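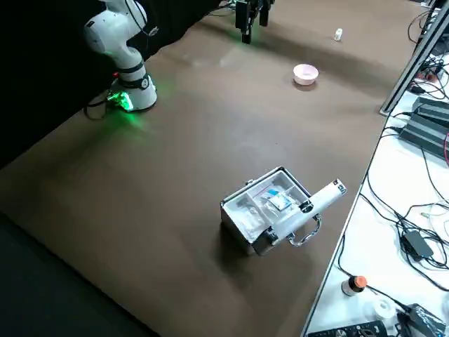

Malis Notes, no. 70

Malis Tabletop: README

Welcome to Malis Tabletop, a collection of recordings of small everyday things on a big brown table! The things are ordinary ones – bowls, bottles, a carrying case with compartments – and we've had a great time finding out how much there is to look at in them. If you work on recognizing objects, on shiny or see-through surfaces, or on how people arrange and pack small items, there should be something in here for you.

Bumarex hosts the files. The labels were made in Yan, our own labeling tool, and you don't need it to read them.

What's included

The collection has 661 recordings. Of these, 571 have full object labels and the rest have a title and a short note only. The silver case appears in 155 of them, and those are the ones we'd open first. Its dividers break the inside into compartments, and with clear plastic bags in one and a packet with a blue and white label in another you get hard edges, crinkles and printed color all within a few inches of each other. Lay something long across the top, like the white handheld device with the rounded head, and half the contents become a puzzle. We love these!

The table

Everything sits on the same brown surface. It's a friendly background for white and silver things, and it takes shadows nicely, even from something as small as the white bottle. Behind it is a white work surface that is very much in use, with a keyboard, a mouse, power bricks and plenty of cables.

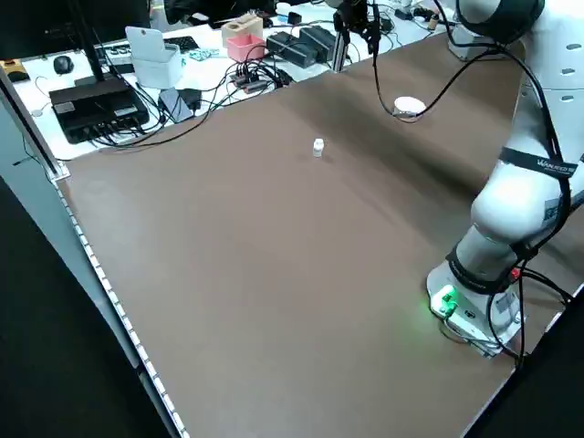

Objects on that back surface are not labeled, with one exception: if something is moved from there onto the brown area during a recording, it gets a label from the moment it arrives. The opposite case works the same way, so a bottle that leaves the brown area keeps its name until the end of the file.

Object names

Names are short and lowercase, and we kept them plain on purpose. The ones you'll meet most:

bowl – any round open container, whichever way up
bottle – with or without its cap
lid – flat and round; use "lid?" when it could be a shallow dish
case – the carrying case, handle included
packet – anything sealed with a printed label
bag – clear plastic, contents not labeled separately

The question mark is a real part of the vocabulary. A pale, see-through, curved thing tilted toward the light can pass for a bowl, a dome or the top of a cup, and two labelers looking at neighboring moments will happily pick different words. We keep both.
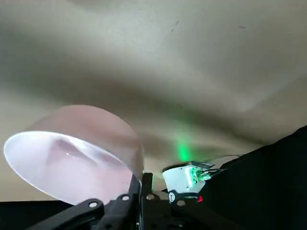

Light and see-through plastic

This is the part we're most excited about! Pink-tinted plastic does lovely things when you look up at it with a pale ceiling behind. The rim can turn into a bright white ellipse while the wall almost melts into the background, and inside the curve you get soft pink smudges and little glints.

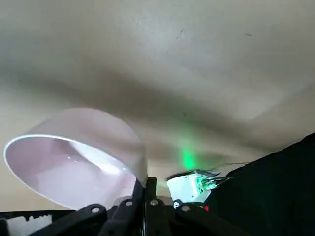
For outlines, follow the rim first and then the outer wall as far as you can trace it. Where the wall fades out, stop and mark the outline "open" in Yan. Please don't close it with a guess – open outlines are handled fine by the Imell reader, which comes in the tools folder.

Known gaps

Color names drift between pink and lavender, mostly on the bowls. Some early titles say "box" for the case. The contents of the bags have no names yet, and we'd be delighted to get suggestions. A cleanup of the titles is planned for May.

Corrections

Send the recording number, the object name and the time in the file. One line is plenty, and small fixes are as welcome as big ones.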